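Arkley Double-Handle Training Lead, 6 ft

Item 114
Shipping weight: under 2 lb
In stock

Overview

The Arkley is a flat webbing lead with a second handle sewn in close to the snap. It is intended for adolescent and adult dogs in group classes, reactive-dog sessions and veterinary waiting areas, where the handler needs to shorten the lead without wrapping it around the hand. The short handle lies flat against the webbing when not in use and does not swing into the dog's shoulder.

This version replaces the earlier Arkley single-handle lead. The webbing is the same. The snap has been changed from a bolt type to a locking type, and the stitching at both handles is now a box pattern with a bar tack at each end.

Specifications

Length: 6 ft, measured from the inside of the main handle to the tip of the snap
Webbing: nylon, 1 in wide
Main handle: padded on the inner face
Short handle: unpadded
Snap: locking, stainless steel, swivel base
Rated working load: 200 lb
Colors: black, gray, red

Fit and use

Attach to a flat buckle collar or to the back or front ring of a harness. The front ring gives better steering with dogs that lean into the lead. We do not recommend use with slip, choke or prong collars, and the lead is not sold in a set with any of them.

Hold the main handle in one hand and let the slack hang in a shallow curve. When passing another dog, take the short handle with the free hand and keep walking. Release it once the dog's attention is back on you. Constant tension on the short handle will usually increase pulling and barking, and may mask early signs of stress such as lip licking, a closed mouth or a stiff tail.

Do not use the lead as a tie-out. Do not leave a dog unattended while it is attached.

Dogs that chew the lead should be worked on the Lornaslow cable-core lead until the habit is under control. Nylon webbing of any width can be cut through by a determined chewer in about 2 minutes.

Care

Machine wash cold in a mesh bag and hang to dry. Do not bleach or tumble dry. Rinse the snap in fresh water after use near salt or sand and work the lock several times before storing.

Inspect the stitching at both handles before each class. Retire the lead if any thread in the bar tack is broken or if the lock fails to close under its own spring.
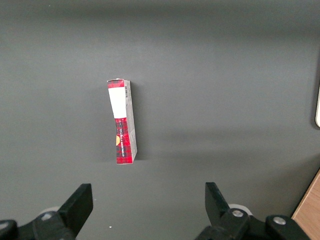
Ordering

Sold singly or in class packs of 6. Class packs are one color only. Orders placed before noon ship the same day, except for red, which ships from our second warehouse and takes one extra day.

Unused leads may be returned within 30 days. Chewed leads are not covered.

Related items

Eze front-ring harness, sizes S to XL
Sunetti treat pouch with magnetic closure
Lornaslow cable-core lead, 4 ft

Page last updated May 3, 2018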